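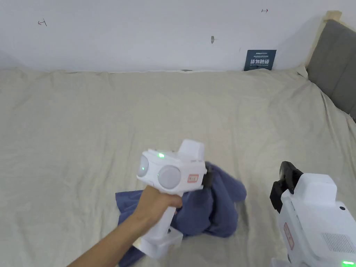 Prakar Hand-Held Demonstration Gripper, sold as a matched pair

If you have ever tried to teach a robot arm to fold a blanket by steering it with a joystick, you already know why we made the Prakar. You hold it by the upright handle, you do the chore the way you would at home, and the gripper records what your hand did and what it saw along the way. The robot can stay back at the lab!

Each unit has two cameras on the front of the head and a black jaw at the side, and a green light on the housing that is easy to spot while you work. Barış Bozkurt, who drew the first handle at our Noltham workshop, went through 12 versions of it before he was happy — and our customers with small hands have been kind enough to write and thank him.

The pair is meant for two-handed jobs such as bedding, towels and laundry, though plenty of people start with one hand and add the other later.

In the box: 2 grippers, 2 charging cables, a wrist strap for each, and the printed Krishnan setup guide.

Recording time per charge: 67 minutes
Warranty: 22 months
Ships from: Dondbridge

Questions about fit or spare jaws go to Sulastri Sutanto at the order desk, and she is always glad to talk it through.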